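3.2 Hand-held grippers and the recording space

The two grippers were built in the shared workshop at Otbridge between December and the following spring, using the machines that members have access to and parts that can be ordered in small numbers. Each unit is a hand-held tool with its own camera, so that a person can do a task directly and the recording can later be used to train an arm. We call the design Zillness after the folder it was first saved in, and the name is kept here to match the file names in the release.

The body was printed in four sections and bonded. Early versions were printed as one piece and took most of a day each, and two of them warped along the long edge while nobody was at the printer. Splitting the body meant more sanding at the seams but let us replace a single section when a mounting boss cracked, which happened often in the first month. The screws are all M3. Heat-set inserts were used wherever a part is removed for charging or for access to the board, and plain holes elsewhere.

Jaw opening is measured from printed markers, and a larger marker cube on top of the tool is used to find its position. We first tried to get by with the camera track alone. It drifted when the operator turned quickly toward a blank wall, and the cube gave a second estimate to check against when both tools were in use. Cube faces were printed on matte paper, since glossy sheets washed out under ceiling lights. The cube adds weight high on the tool, and operators with smaller hands noticed it after long sessions.

Recording was done in a large open room with other people present, partly to save the cost of a separate space and partly to get varied backgrounds. Tables were left where other users of the building had put them. Figure 4 was recorded by one of the units during a session with both tools running.
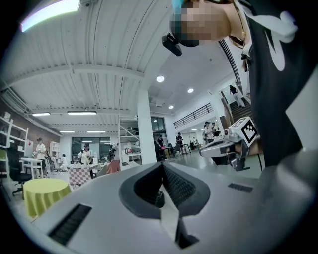

Figure 4. View from the camera of one gripper, with its gray body in the foreground and the second gripper, carrying the marker cube, at right. Faces are pixelated.

The marker cube is easy to pick out at this distance, but the room has several things that make tracking harder. The polished floor reflects light, the far wall has large windows and doors, and people may walk through the background at any time. We did not screen off any of these. Sessions recorded close to the windows in late afternoon were lost more often than the others, and for those the exposure was later fixed by hand before the first take.

In total we recorded 2,080 takes, of which 1,247 were kept after checking. A take was dropped if the camera track was lost, if the cube was out of view for too long, or if the operator stopped the task early. Another 543 takes could be used for the jaw signal only and are stored in a separate folder - they were not used for any result in Section 4. The remainder were deleted.

The parts for one tool cost almost 400 dollars, not counting the camera or the filament wasted on failed prints. The largest single expense was the bearings, and we would use cheaper ones in a second build, as the jaws are moved by hand and see little load. The linkage was copied with small changes from the Ibarra drawings, which had been made for a smaller hand tool. Our version is longer by one finger joint and has a stop that keeps the jaws from crossing.

Two problems were not solved. The cable can catch on table edges when the tool is lowered, and a clip on the underside helped only when the operator stayed standing. Timing between the two tools was also set by a clap at the start of each take, which is simple but has to be found again in every recording. The Stodau sync board described in Section 5 was meant to replace the clap but was not ready for the sessions reported in this paper.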